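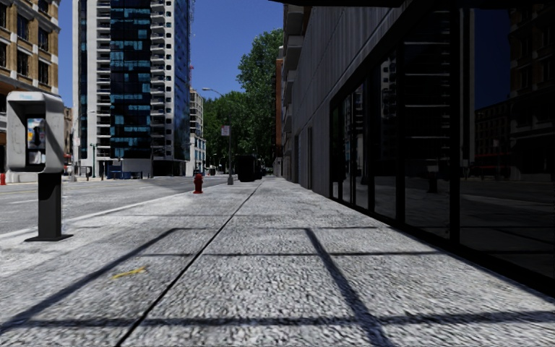

Balwood Recalls 974 Replacement Brake Calipers Over Piston Seal Fault

2 min read

Balwood has recalled 974 rear brake calipers sold as replacement parts for older compact cars and small vans. The piston seal in the affected units can harden and lose its shape, which lets the piston stay partly extended after the pedal is released. The pad then drags on the rotor.

The recall covers calipers built on one line at the company's Taldale plant in November. Left and right units are both included. Front calipers, pad sets and the hardware kits sold under the same label are not.

According to the recall notice, the fault was traced to a batch of seals cured for too short a time. Seals from the batch passed the pressure test at assembly but failed to return the piston in later bench cycling. Balwood logged nine warranty returns for dragging brakes before it stopped shipping the part. No crashes or injuries have been reported.

"The caliper will still stop the car," said Lauri Kinnunen, a service engineer at Balwood. "The problem is release. The driver may notice a pull to one side, a drop in fuel mileage, or one rear wheel that is much dirtier with brake dust than the other."

Kinnunen said a dragging pad can also overheat the fluid at that corner, and a pedal that goes soft after a long downhill run should be treated as a reason to stop driving the vehicle.

The batch code is stamped on the flat boss next to the bleeder screw. Affected units carry a code starting with TD and ending in R. On most vehicles the wheel has to come off to read it. The same code is printed on the box label and on the core return slip, so owners who kept either one can check without lifting the car.

Papadopoulos, the distributor that handled most of the batch, sent 600 of the calipers to repair shops and sold the rest over the counter. Shops are being contacted through their account records. Counter buyers who paid cash will not be on file and need to check the code themselves.

Replacement is free. Balwood will pay a flat $80 in labor for each caliper, which covers removal, installation and bleeding. Pads and rotors will be replaced if the rotor shows bluing or if the inner and outer pads are worn unevenly. Owners who did the work at home can return the part to any Papadopoulos counter and claim a new unit, but not the labor payment.

Shops are told not to rebuild recalled units with aftermarket seal kits. The piston bore may be scored, and the notice does not allow for honing.

Vehicles with the Pisix electric parking brake need the actuator backed off with a scan tool before the caliper is removed. Forcing the piston in by hand will strip the spindle.

Share (9)

3 Comments

rustbelt_dan
Mine ends in R but starts with TB. Is that part of it or no?

M. Okafor
@rustbelt_dan no, only TD. Counter guy checked it for me this morning.

slowlane
80 bucks doesn't cover bleeding a seized rear line where I live.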